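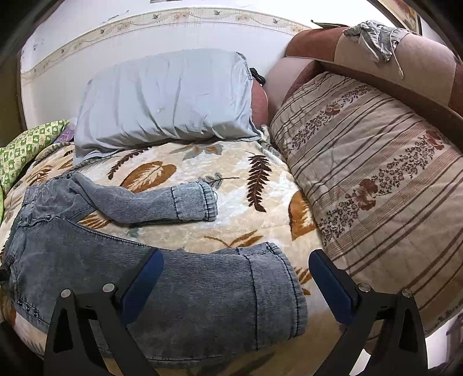

Why not just give it more demos of the same shirt? A commenter called Wavel left me that question under the last post, and I've been chewing on it since Monday. It's a fair thing to ask! We had a policy that folded one shirt on one table very nicely, and the obvious move was to keep feeding it that shirt until it never missed.

I tried exactly that. I went from 70 demos to 300, same garment, same table, and the success rate on that garment crept up a little. Then I handed it a pair of pajama pants and it went straight for a sleeve that wasn't there. I laughed out loud, and then I was annoyed for the rest of the afternoon.

So the last few weeks have been all about variety. The set now stands at 665 demos, collected with the hand-held gripper in actual homes around Gerville, on beds and couches and whatever else people fold clothes on. Denim, fleece, thin cotton, a horrible slippery track jacket. No robot in the room for any of it, which I still find kind of wonderful. You fold the thing with the gripper, the camera on the tool sees the same view the arm's camera will see later, and you go home.

Denim turned out to be my favorite, by the way. It's stiff enough that a sleeve more or less stays where you put it, so the model gets a clean look at what a fold is supposed to do. The seams help too, I think. When I hide the top half of the input and let the policy guess where to grab, it does a lot better on clothes with strong seam lines than on plain ones. I want to test that properly before I say it any louder.

Patterned bedding is the opposite story. A busy print gives the model a hundred edges that have nothing to do with the clothes, and the early checkpoints kept reaching for them. I nearly pulled those demos out of the set. Glad I didn't, because the version trained with them in is the one that stopped getting fooled.

OK, numbers. On clothes it had never seen, on surfaces it had never seen, the new policy finished 58 percent of the folds. I know that isn't a number you'd put on a banner. The single-shirt version finished so few that I quit running the test halfway through, so I'm pretty thrilled with it. Most of the failures are in the second grasp: it makes the first fold fine, then pinches one layer of cloth when it needs two and drags the whole thing open again. Watching that happen over and over is a special kind of pain.

I'm training on Ivent, my little desktop box, and it takes all night and heats the room. The data loader is Lau, which I wrote in January and have rewritten twice (the second rewrite was a mistake). If you want to try Lau, wait until I've fixed the thing where it mixes up gripper widths between sessions.

Next up is the two-layer pinch. My plan is to collect a batch of nothing but second grasps, starting from clothes that are already half folded, and mix it in at different ratios. And Wavel, I do have one more run of the same-shirt policy queued up for tonight, with the new bedding swapped in underneath. I'll put the result in the comments.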